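Notes, part 3: the perception node (Tuesday, after the coffee break)

Start with the number. In the Piltero logs we have 2000 grasp attempts, and 300 of them failed before the fingers closed. Say slowly: the planner was fine, the pose was late.

Explain the buffer. Delić stamps each image at arrival, Prosunix stamps the joint state at the source — so the two clocks drift. Thank Pentti Lahtinen for finding this. 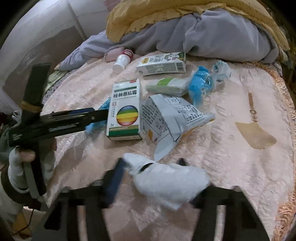
Why do we not simply slow the arm down?
Slower motion hides the delay, but the pose is still matched with the wrong image, and soft packets are still missed.

Then show the fix: one clock, and a queue of 4 images. Do not open the config file live, the font is too small.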